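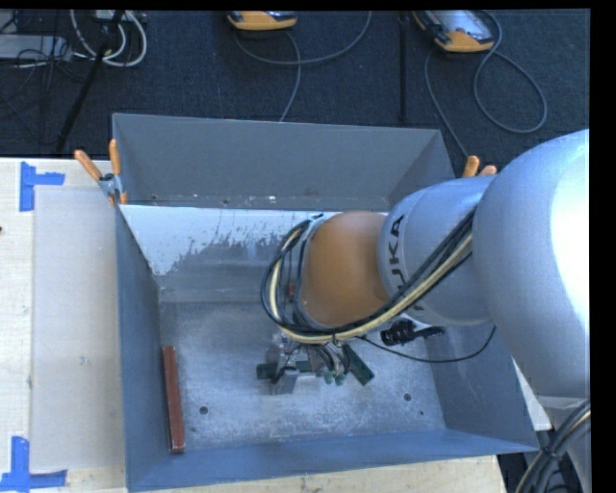

Somebody upthread wrote:

I have two big open metal bins coming to me from a clear-out and I'd like to use them for offcuts and bar stock. The insides are rough. Do I strip them to bare metal and repaint, or just hose them out and get on with it? Also they have holes in the bottom. Do I plug those? I've read the storage thread from September and it's nearly all plastic totes, so no help there. Budget is 60 dollars for the pair, and I'd like to be done in an afternoon.

Oh good, a metal bin question at last! I've been sitting through the plastic tote discussion for months with my hands folded.

Short version: don't strip them. I did that with my first one, years ago when I still had the shop on Leravar Street, and I put 10 hours into getting the inside down to clean metal and another evening on two coats of a nice dark green. It looked wonderful for maybe a week. Then I dropped a piece of angle iron in it, end first of course, and that was that. Anything you paint on the floor of a bin is going to get scraped off by whatever you keep in the bin. The floor in the grey one at the top of this message is bare silvery metal with whitish wear all over it, and I wouldn't touch it. A floor like that is about as good as it gets for throwing steel at.

The walls are another story. See the whitish patch on the far side, below the crease, with the ragged flaky edge? That kind of thing I would go after, at least the edge of it. Flakes get into everything. They stick to oily stock, they end up on the bench, and if you ever keep fasteners in there you'll be picking bits out of your threads forever. Use a stiff scraper first and then a wire brush, and quit when nothing more comes off easily. I don't try to get every last speck. If you don't know what the coating is (and with a clear-out bin you usually don't) please dampen it before you scrape, wear a proper respirator and bag up what comes off. There are test kits for lead paint at the hardware store and it's worth doing one before you start.

Now the holes. Leave them alone if the bins are going to live outside or anywhere near a door. I plugged mine with rubber bungs the first winter in Gatchalian, very pleased with myself, and by spring I had a lovely rust-colored pond with all my short rounds sitting in it. Out came the bungs! If you're indoors and you want to keep small stuff in there, lay a piece of heavy mesh over the holes and forget about it. The two in the grey bin are both toward the front side, one left and one right, so if yours are laid out like that you can tip the thing very slightly forward with a strip of wood under the back and it'll drain nicely.

What I'd spend your money on is the inside arrangement. Long pieces want to lie flat along a wall, the way the reddish-brown bar does in the grey bin, and if you let them go in crossways you'll never see the bottom again. I made a divider out of scrap angle that runs parallel to the side wall and makes a long narrow slot for bar, and the rest is for chunky offcuts. No welding, it's just wedged. The short lengths I used to stand up in a Flunano bucket in the corner, but they fell over every time I reached past them, so now they lie down with everybody else.

One more thing and then I'll let you go. Weigh in your head what you're going to put in there before you decide where it goes. My bigger one has 200 pounds of offcuts in it on a good day and I can't shift it without emptying it first, which I found out after I'd parked it in front of the breaker panel. Put it on a dolly before you fill it. I got a used one with decent casters from the Urow surplus place, and that's the best money I've spent on this whole business.

Has anyone tried lining the walls with old conveyor rubber? I keep meaning to, mostly for the noise. It's a concrete building and when something long goes in after nine at night I can feel the neighbors sitting up in bed. I have a roll 60 inches wide that I've been tripping over, and I'd like to know if it traps water behind it before I start cutting. Glue or bolts? I'm leaning toward bolts along the top edge only so it can hang and dry, but I'd love to hear from somebody who's done it.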